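Virnitz sewing room to take in knitwear for repair from July

27 Mar 2026

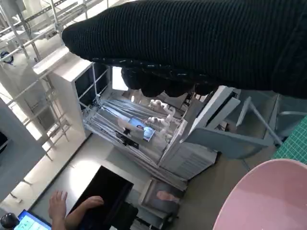 A mending service that has handled woven clothing for the past three years will begin accepting knitwear this summer, its organizers said. The Stidum sewing room, on the second floor of the former Ccori warehouse in Virnitz, will take sweaters, cardigans, ribbed tops and knit skirts starting in July.

Knits have been turned away until now. The people who do the mending were trained on shirts, pants and coats, and the sewing room had no one who could match a ribbed hem or close a run without leaving a ridge.

"We kept a list of what we said no to," said Amparo Huaranga, who runs the sewing room. "Sweaters were at the top every month. Black ones especially. People wear them until the hem goes and then they don't know what to do with them."

The sewing room repaired 3683 garments last year, according to figures it released with the announcement. It turned away 2121 items in the same period, most of them knits. The remainder were leather goods, swimwear and a small number of curtains too large for the cutting table.

Ulises Echeverri, a knitter who worked for many years in the finishing department of the Stumano mill, has been hired to lead the knitwear work two days a week. He will also train the current menders. Echeverri said that ribbed fabric is harder to repair than it looks, and that the lower edge is where most of the trouble starts.

"The rib wants to pull in and the hem wants to stay flat," he said. "When the thread at the join gives out, the bottom begins to bunch. A lot of people try to fix that with a straight stitch on a home machine. Then it can't stretch, and the next time they pull it on, it pops."

He said a stretched hem can often be saved by unpicking the old seam, steaming the fabric back to its width and joining the edge again with a stitch that gives. Holes near the seam take longer. Dark yarn is the slowest of all to work on, and he has asked for better lamps at two of the tables before the service opens.

Each garment will be looked at on the counter before it is accepted. The customer will be told what can be done, what it will cost and whether the repair is likely to show. Fees start at $3 for a short length of seam and go up to $44 for a full replacement of a hem or cuffs. Anyone who decides against the repair can take the garment home at no charge.

The prices were a point of discussion at a public meeting in Virnitz this month. Several residents asked why knit repairs should cost more than the same length of seam on a shirt. Huaranga said the difference comes from the time involved — a shirt hem can be run through a machine in minutes, while a ribbed edge is mostly pinned and joined by hand.

Another resident asked whether the sewing room would reknit whole sections. Echeverri said it would, but only where matching yarn can be found. Customers who still have the spare yarn that came with a sweater are asked to bring it along. The sewing room has started its own collection of black, gray, navy and cream yarn in several weights, and will accept unopened skeins from the public.

Clothing must be washed and fully dry when it is brought in. Heavier knits should be folded into a bag and not left on a hanger, which can drag the shoulders out and make a loose hem worse. Pieces that have felted in a hot wash will be accepted for patching but not for resizing.

Finished items will be ready in two to three weeks. The sewing room will store them for a month after that. Unclaimed clothing is passed on to the exchange rack by the front door, where anyone may take it — a rule that already applies to the woven repairs and will not change.

The Ccori building will stay open during the preparations. Two of the long tables are to be moved away from the radiators and a drying rack will be put up along the back wall, so that steamed pieces can lie flat overnight. The rack is being built from the old warehouse shelving. A second steam iron has been ordered, along with blocking mats and a supply of blunt needles.

Training for the menders begins next month. Echeverri said he plans to start them on old sweaters bought by weight, with the hems cut off and put back on until the join lies flat. He wants each mender to finish a plain cuff, a ribbed hem and an underarm hole before working on anything that belongs to a customer.

A few places in the training sessions will be open to residents who want to learn to repair their own clothes. There is no fee, but those who sign up are expected to come to all of the sessions and to bring a knit garment they do not mind practicing on. Sign-up sheets are at the sewing room counter and at the Virnitz library.

Huaranga said she does not know how many knits to expect in the first weeks. The sewing room will cap intake at five pieces per household until the end of the summer and may raise the limit after that.

Woven clothing can be dropped off as usual during counter hours. The schedule for knitwear drop-off will be posted at the entrance in June.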